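Bread Boxes and Breakfast Things, Ondavthorpe
by Eugénie Aubert
November 2024

I started to collect small kitchen boxes when I moved to Ondavthorpe, and by June my shelf was full.

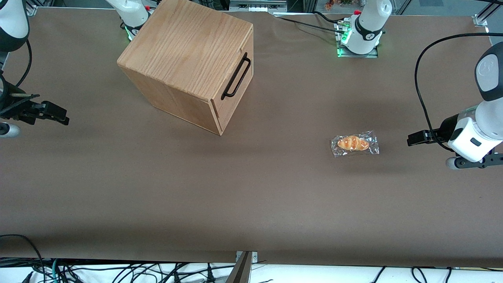

My first rule is simple: a box must hold one breakfast for one person. In my family we always kept the bread in a box and never in the refrigerator, because my grandmother believed that cold makes bread sad. I still follow her, also for the pastries which come already wrapped from the store.

Some notes on the pale wooden box with the black handle, because visitors of this page write to me mostly about this one.

The wood. It is a light wood, similar to oak, and the grain goes clearly across the lid. I rub it with a little oil two times in a year. Please do not use olive oil, it becomes sticky and it smells after some weeks.

The handle. Black metal, in the form of a U, on two short posts. I like it very much against the pale wood. A reader asked if she can change it for a leather one -- yes, but measure the distance between the holes before you order.

The pastry. A small golden roll, twisted, in its clear bag. I leave the bag closed until I eat it. For bread from the bakery I take the paper off first and put a cotton cloth instead.

The brown paper. I buy it in large sheets and cover the whole table when I arrange the boxes. Crumbs and oil stay on the paper and the table stays clean. When it has too many spots, I use it to start the stove.

From the same shelf I can also recommend the Gilbert, a tin with a round lid, which I keep for sugar, and the small Basix jar. The Bukov crate is too heavy for me and I will give it away to the first person who can come and carry it.

This page had 200 visitors in its first month and now it has more than 1,000. Thank you for your letters! I answer all of them, but slowly -- please write in English or French.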